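The Slow Work of Teaching a Robot to Handle Cable

By Sigrun Skjelbred
2 November 2022
7 min read

Tullum wants a machine that can pick up a loose cable and plug it in. The company assembles test benches for small electronics makers, and each bench leaves the building with up to 300 connections made by hand. Fixed automation has never paid off there. The cables change with each customer, and a cable does not stay where it was put.

The current attempt is run with Wistix, a robotics firm that trains control policies from recorded human demonstrations. An operator moves a pair of leader arms. A pair of follower arms copies the motion at the table, and the system logs joint positions, gripper opening and video from several viewpoints. A policy is then trained to predict the next short run of motion from what the cameras show.

By the end of September the team had 2296 recorded episodes. Kyu-ri Moon, who runs collection, expects to discard a good part of them.

"An episode is a file," she said. "Whether it is an example is a separate decision."

Her standard is strict. An episode must begin with both arms in the home position and the cable lying at rest. It must end with the arms clear of the work. Anything that shows the operator stopping to think is flagged for review. A pause of two seconds in the middle of a reach carries no information about the cable, but the policy will learn to pause all the same. Early models did this so often that Kyung-tae Hong, the engineer in charge of training, began plotting gripper speed for every file before admitting it to the set.

Hong's other complaint is with grasps. A connector can be held in many ways, and only some of them are useful for insertion. If the plug sits crooked between the pads, the error carries through to the socket. The operators are told to take the connector by its body, with the cable hanging free, and to let go and try again when the angle is poor. The retry stays in the file. Hong considers recoveries the most valuable material he gets, provided they are short.

The pads have serrated inner edges, which hold a small molded part well and forgive a certain amount of sideways error. Operators get no force feedback through the leader arms. They judge the grip by eye.

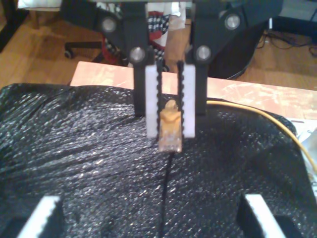
What goes into the set

Bo-ram Noh plans the variation. Left alone, she said, an operator will lay the cable down the same way every time, and the resulting data will describe one cable in one place. She issues a printed sheet for each session that gives a start position, a heading for the connector and a surface covering. Shiny and wrinkled coverings are on the list along with plain ones. Highlights on a creased sheet can look a lot like the edges of a clear plug, and the vision side of the policy has to meet that problem in training.

A session runs to 134 episodes when nothing breaks. Operators change over after 45 minutes. Noh tracks success by operator and by position in the session, and the decline toward the end is visible in both.

The split between training and test data is made by session, never by episode. Two episodes recorded a minute apart share lighting, cable and operator habit, and putting one on each side of the split inflates the score.

Where it stands

The latest policy grasps dependably and inserts less so. In the most recent trial on a cable type held out of training, it completed 9 insertions in 20 attempts. Most failures came in the last few millimeters, with the plug touching the rim of the socket and the arm continuing to push.

Moon has asked for a second collection phase limited to that final motion, starting with the connector already in hand. Hong would sooner add a force sensor at the wrist and record everything again. The budget covers one of the two.

Comments (9)
Shares: 134

Related
Cheon Opens Its Gripper Pad Drawings
Why Trareck Stopped Counting Robot Hours
Dae-han Byun on Labeling Failed Grasps
Leader Arms Compared: Weight, Backlash, Price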